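Lucyna Wieczorek
Notes on the cloth folding stack, a thread. We moved the two-arm setup from the old scripted planner to Nasen, our own task runner, in June. A few people asked how the software side is put together, so I'll go through it in order.

1/ Nasen doesn't plan anything itself. It holds a small graph of skills (reach, pinch, lift, place, let go), and each arm runs its own copy. A third process, Ostrowski, keeps the two in step. It's named after the street our first office was on.

2/ Perception first. We segment on colour and then fit a four-cornered outline to the mask. Yellow on white is the easy case and we know it. The outline fit is where the work went. A crumpled cloth has no four corners, and the old code would hand the planner a confident rectangle anyway.
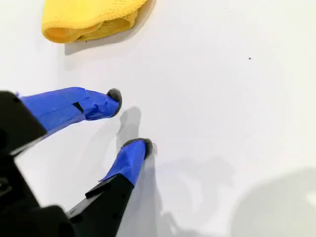 3/ So now the fit returns a score along with the corners. Under the threshold, the planner isn't allowed to ask for a corner grasp at all. It has to ask for a spread or a re-look. That one rule removed more bad grasps than any tuning we did on the grasp model.

4/ Shadows gave us trouble for weeks. A soft grey edge next to the fabric would pull the outline out by a centimetre or so, always on the same side. We stopped using brightness in the mask and kept hue and saturation. Lights can be moved now without a new calibration.

5/ Timing. The overhead view and the wrist views don't arrive together. We stamp everything on arrival at one machine and throw away any set where the spread is more than 22 ms. Before that we were mixing old joint angles with new pictures and blaming the kinematics.

6/ The sync step is a plain barrier. Each arm reports "at contact", and neither may close until both have reported or the timer runs out. The timer is 2 seconds. If it runs out, both back off and the graph goes to re-look.

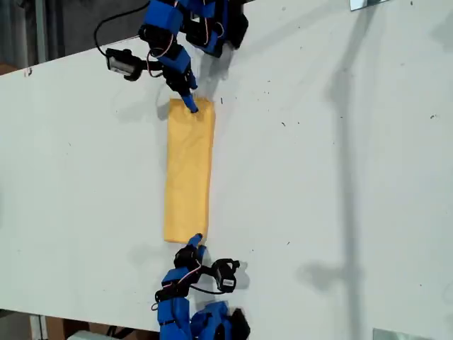 7/ We did try letting a single learned policy drive both arms with no barrier. It was smoother to watch and much harder to debug. When a run failed, I couldn't say which arm had gone wrong, or when. We may go back to it once the logging is better.

8/ On logging: every run writes one file with commands, joint states, video and the graph transitions. I wrote a viewer called Genemia that lines them all up on one time bar. We have 560 runs in it so far. Most of my day is scrubbing through those and tagging the first moment something looks off.

9/ Asymmetric grasps are the newest part. One arm holds while the other stays open and waits. In the graph this is 2 skills running against each other with a shared condition, and it needed a proper "hold" state that keeps checking motor load. Pinch on its own used to finish and forget about the cloth. 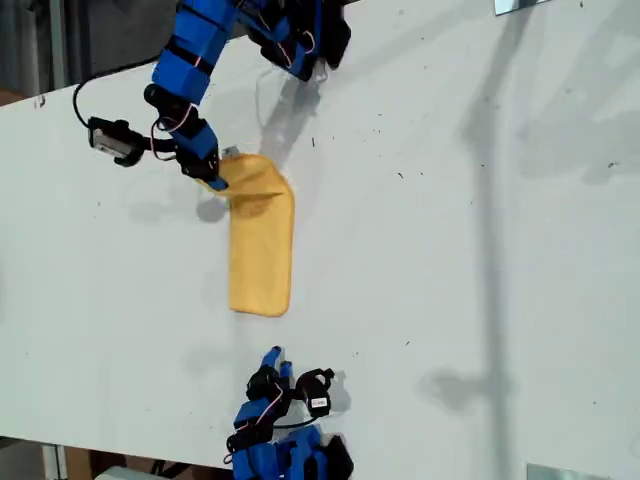
10/ Still to do: a slip check that doesn't rely on motor load alone, and a cleaner way to cancel a skill halfway through. At the moment a cancel waits for the current waypoint, and that is too slow near the table.

11/ Jalteck are trying Nasen on their own arms, so the config format is frozen until they've finished. Bug reports are welcome in the meantime. Please attach the run file.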